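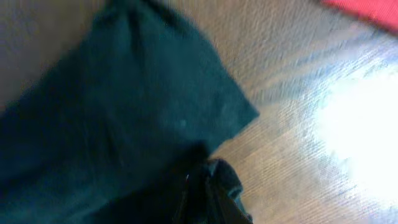

**Figure 2.** Green cloth on the wooden table, one corner folded slightly at the point.

## 3.2 Materials and sorting surface

The study looked at how people group household textiles before folding them. We were interested in the short period when items have been laid out and a pile has not yet been formed. Earlier work at Nullurska treated this period as idle time and left it out of the totals. We kept it in.

The textiles came from the Forero set, which mixes garments with plain cloths and towels. All sorting took place on a table with no cover. A bare wooden top was chosen over a padded one after the pilot, in which participants pressed small items into the padding to flatten them and then skipped the smoothing step.

Corners were coded separately from edges. A corner was scored as open when it lay flat, and as turned when any part of it was folded over or under, however slightly. Large cloths gave the coders the most trouble. A straight side often ended in a corner that looked flat at first viewing and was scored as turned at the second. We kept the second score in every case.

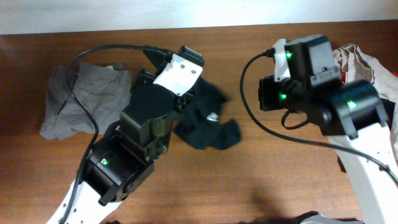 *8 min read*

Mixed layouts were harder to code than single cloths. A gray garment with a visible seam and a pocket-like fold can be named as clothing with some confidence, even when it is not clear if it is pants or shorts. A small crumpled black cloth is another matter. It may be a sock or some other small garment, and the silvery tag or logo on it does not settle the question. Items of this kind were entered as "small dark, unnamed" and stayed in the analysis under that label.

Of the 802 items coded, 90 were entered as unnamed. Most were dark and most were small. The Trimano scheme would have dropped them, on the view that an item must be named before its fold can be judged. We did not follow the scheme on this point — participants put unnamed items into piles as readily as any others, and often did so first.

Color was recorded with everyday words only. Coders disagreed most often between green and blue on dark cloth, mainly in the shadowed parts, and these cases were settled by discussion. The fold categories themselves follow Nghiêm, with "bunched" and "crumpled" merged into one.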